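Kundstead Campaign Identity Kit

Logo, colours and templates for local candidates and residents' groups

The Campaign Identity Kit is a ready-made set of design files for people standing in council, parish and school governor elections. It is also bought by residents' associations that need to look consistent on paper and on screen for a few weeks. You choose one of the base logos, send us the name and the wording, and we return the finished files.

The lettering throughout is Grorska, drawn at our Visville studio for short names set large. It comes in 3 weights. The heavy weight is meant for boards and window posters, the medium for leaflet headings and the light for the line underneath. All of them include accented characters, and the numerals line up in columns for dates and ward numbers.

What is in the kit

One main logo, horizontal
One stacked logo for square spaces
One single-letter mark for profile pictures
Colour sheet with print and screen values
Leaflet template, A5, both sides
Window poster template, A3 and A4
Garden board artwork, portrait and landscape
Letterhead and email footer
Social media headers and post backgrounds
Short guide to spacing and minimum sizes

Logos are supplied as PDF, SVG and PNG. Bitmap files are 300 dpi at A5. If your printer needs another format, tell us when you order, as it can usually be added without charge.

Base logos

There are 182 base logos in the catalogue, sorted by shape and by length of name. Very long surnames work best in the stacked versions. We don't sell designs containing crowns, coats of arms or council crests, and we can't adapt an existing party emblem unless you send written permission from the party. If you are standing for a registered party, check its own rules first. Many of them fix the colour and the position of the emblem, and our templates leave a clear space at top right for it.

Colours

Each kit has 2 colours plus black. Extra colours can be ordered but they put up the cost of printing boards. The pale yellows in the catalogue are for backgrounds only and shouldn't be used for names, which become hard to read from across a road.

Imprint line

All the print templates have a text box for the printer and promoter details. It is set at a readable size and is locked in place so that it doesn't get pushed off when the text above it grows. You are responsible for the wording. The digital templates have a similar box at the foot.

Ordering and proofs

Fill in the order form with the name exactly as it will appear on the ballot paper. A first proof is sent by email. Two rounds of changes are included, covering spelling, colour and the choice of weight. Changing to a different base logo after the first proof counts as a new order. 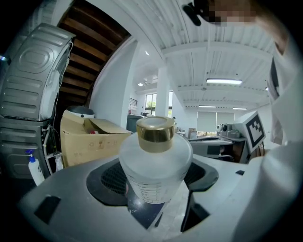
Final files are sent as a download link, which stays live until the end of the campaign period you give on the form. Please save a copy somewhere else as well. Orders for the spring elections should reach us before the end of April.

Printing

Kundstead does not print. Boards and leaflets can be ordered from Geerts, who hold our templates and colour values, or from any printer you like. Prices and delivery times are a matter between you and the printer.

Licence

The kit may be used by one candidate or one group for one campaign. A group fielding several candidates in the same election needs the slate licence, which allows the name to be changed while the logo stays the same. Grorska is supplied as outlines within the logo files. The installable font is sold separately.

Page updated March 2026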